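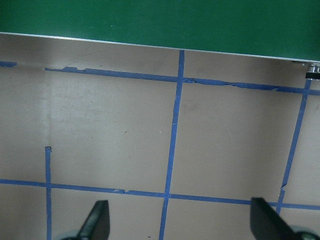

Make-ahead lunches with enough protein — how long do they really keep?

Posted in Everyday Cooking, Meal Planning
3 replies

Hjalti Þórarinsdóttir

I'm trying to get myself onto a routine of cooking once and eating from it for several days. I work a shift that starts before 6 a.m. and my break is short, so lunch has to be something I can pull out of a bag and eat, or heat for a couple of minutes at most. There is a microwave at work but there is always a line for it.

What I've been making is a chicken and barley salad with roasted peppers and a lemon dressing. I like it on day one and day two. By day three the barley has soaked up all the dressing and gone stiff, and the chicken tastes like refrigerator. I end up buying something from the Traltero counter across the street, and that defeats the purpose.

I'd like to hit at least 33 grams of protein in the meal without using powder. I don't eat pork. I'm fine with fish, but I won't heat it in a shared kitchen. Beans are fine. Eggs are fine but I'm tired of them.

So, two things. Is there a grain that holds up better than barley when it's cold? And is there a way to keep cooked chicken from getting that stale taste, or should I just give up on chicken past the second day? I have the Boler containers with the clip lids, the flat kind, and a normal-size freezer that is about half full.

I can cook for two hours or so on my day off. I don't want to cook again in the middle of the week if I can help it.
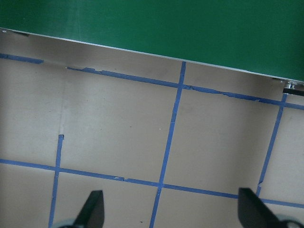

Replies, oldest first

marrowfat_pea

Try farro. Or just use more dressing.

pantry_lou

The stale taste in the chicken is common and there's a name for it, warmed-over flavor. It comes from the fat in the meat reacting with air after it's been cooked. It isn't dangerous by itself and it doesn't mean the chicken has spoiled, it just isn't nice. Breast meat gets it less than thigh, since there's less fat in it, but breast dries out faster, so you trade one problem for another.

What has worked for me is poaching and then storing the meat in its own broth. Put the chicken in a pot, cover with cold salted water, add an onion and a few peppercorns, and bring it up slowly. Once it's barely moving, turn it down as low as it goes and leave it until the thickest part reads 165 on a thermometer. Take it out, let it cool a little, and leave it in big pieces. Don't shred it yet. Put the pieces in a container and pour over enough broth to cover them. Get it into the refrigerator while it's still a bit warm, in a shallow container so it cools quickly. Each evening, take out what you need for the next day and slice it then.

Done that way I get three days, sometimes a fourth, and it stays moist. The usual advice is three to four days for cooked poultry in the refrigerator, and I wouldn't push past that no matter how it smells.

For a full work week I'd freeze the last two portions on cooking day. Freeze them with a few spoonfuls of broth, flat, so they thaw overnight. Your flat containers should be good for this if you leave a little room at the top.

On the grain, I'd go with wheat berries or farro over barley. Barley has a lot of starch on the outside and it keeps pulling in liquid. Whichever you use, boil it in plenty of water like pasta, drain it, rinse it, and spread it on a sheet pan for ten minutes so the steam leaves. Then toss with one spoon of oil and no dressing. Carry the dressing in a small jar. I know everybody says that, but it makes more difference than which grain you pick.

For the protein, a cooked chicken breast portion of 105 grams gives you a little over 30 grams, and a scoop of white beans or a cup of farro will take you well past your number. You don't need powder.

One more thing — if you put raw onion in it, soak the slices in cold water for a few minutes first. By the second day raw onion takes over everything.

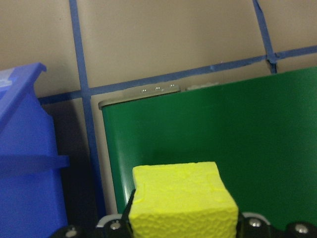
Photo: Hjaltested

old_greta_cooks

I agree with most of what Lou said, but I'd drop the chicken for half the week and not fuss with it. Two different lunches, both cooked the same afternoon. Chicken for the first days, then something that gets better by sitting.

My second one is lentils. Small green or black ones, not the red, which fall apart. They take about 25 minutes. While they're still hot, pour on red wine vinegar, olive oil, salt and a spoon of mustard. Hot lentils take in the flavor and cold ones don't, so this is the one time I'd tell you to dress it early. When they've cooled add chopped celery, parsley and whatever roasted vegetables you have. They'll be better on the third day than the first.

Lentils alone won't get you to your number unless you eat a mountain of them, so I open a can of tuna at work and put that on top. No heating, so nobody minds. A small can and a cup and a half of lentils should do it. Check the label on the can, they vary a lot. I buy the Greltex brand when it's on sale, and it's packed a little drier than most, so I add more oil.

If you don't want tuna, crumbled feta and a handful of toasted pumpkin seeds is good. Less protein though. Keep the seeds separate until you eat or they go soft.

The order I'd do it in on your day off:

Start the chicken in its cold water.
Put the vegetables in the oven at 425. Peppers and carrots need near 40 minutes, zucchini less.
Start the lentils, and the grain in another pot.
Make one jar of dressing, enough for everything.
Cool it all, pack it, wash up.

It fits in two hours if you have four burners. The first time will be longer.

Hjalti Þórarinsdóttir

Thank you all. I didn't know that about the starch on barley. I've been cooking it with just enough water to be absorbed, so I'm sure that made it worse.

I'm going to do the poached chicken for the first three days and the lentils after that. I have farro in the cupboard already. Greta, do you salt the lentil water? My mother always said it makes the skins tough.

old_greta_cooks

I salt it, a teaspoon to the pot. I've done it both ways and the salted ones held their shape better. The skins were the same as far as I could tell.

pantry_lou

Same, I salt mine. And save the rest of the chicken broth when you finish the meat. If it's past the fourth day throw it out, otherwise bring it to a full boil and use it for soup that night.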